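Stendberg Adds Simulated Tabletop Tasks to Remote Demonstration Set

Stendberg has released the second part of its remote demonstration set, a collection of recordings in which a human operator drives a two-armed humanoid through short tabletop jobs. The release, dated 10 November 2024, contains 802 episodes. All of them were recorded in simulation, using the Rikwood physics package and a hand-tracking input built by the company's controls group.

The new episodes share one table layout. A blue tray stands on the left, a yellow cylindrical container near the middle, and a flat white square pad toward the far right. Object positions are varied slightly between episodes. The operator sees the table from the robot's head position and moves both arms at once. Wrist position and orientation are sent to the simulated arms directly, and finger angles are mapped to the robot's hands through a retargeting step.

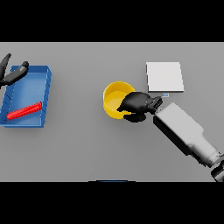 Vol. 7, No. 19

Some of the work involves a red bar and the blue tray. Episodes may also call for reaching into the yellow container, a motion that Stendberg lists separately in the task index. The rim leaves limited clearance for the fingers and the palm, and contact with it is logged as its own event. Contact with the tray walls is logged in the same way.

Each episode is stored as joint positions, joint targets, fingertip contact forces and the rendered head view. Control data is written at a fixed rate and the video is resampled to match. Earlier Stendberg sets kept the two streams on separate clocks, and users had to align them by hand. The release notes say the old files will be converted but give no schedule.

Operators were trained at the Jitpraphai site, where the company keeps its teleoperation stations. Training consisted of a calibration routine, a set of free-motion exercises and supervised practice on the table layout. An operator recalibrates the hand tracker at the start of every session. Drift in the thumb estimate was the most common reason for stopping a session early, according to the notes. A firmware change in September reduced it, and episodes recorded before that change carry a flag.

Of the episodes in the release, 547 are marked as complete demonstrations. The others include a pause, a dropped object or a second attempt, and have been kept with labels. Stendberg recommends training on the complete group first and adding the labeled remainder for recovery behavior.

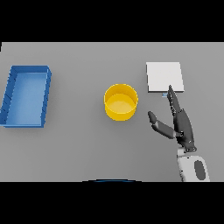 Right hand at the front edge of the white pad, with the tray and container at left.

Fine positioning at the pad is the part of the layout that gave the controls group the most trouble. A narrow light-blue piece lies at the pad's near edge, and a small error at the wrist becomes a larger one at the fingertip. The operator has no force feedback through the glove and must judge distance from the head view alone. Stendberg added an optional scaling mode in which a large movement of the operator's hand produces a small movement of the robot's hand. Use of the mode is recorded per time step, so a training pipeline can restore the original motion if needed.

The group also tested how the idle arm should behave while the other one works. Freezing it in place produced recordings that looked artificial and led trained policies to stop one arm abruptly. The released episodes leave both arms live throughout.
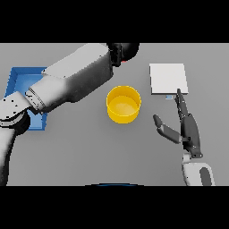 A live second arm brings its own cost. It can pass over the tray and hide much of it from the head view, and a policy that relies on that view alone has to carry the tray's position forward. The release supplies object poses from the simulator for every time step, which allows occluded stretches to be found and weighted. Poses are given in the table's coordinate frame.

A baseline policy trained by imitation is included with the data. Flernenach, which tests robot learning software under contract, ran it on 67 held-out layouts and is preparing a separate report. Stendberg did not publish a success rate with the release and said it would wait for that report.

The data and the loading scripts are available to registered users of the company's developer site. Scene files for Rikwood are packaged separately and require the current version. A physical version of the table is being assembled at Jitpraphai for transfer tests.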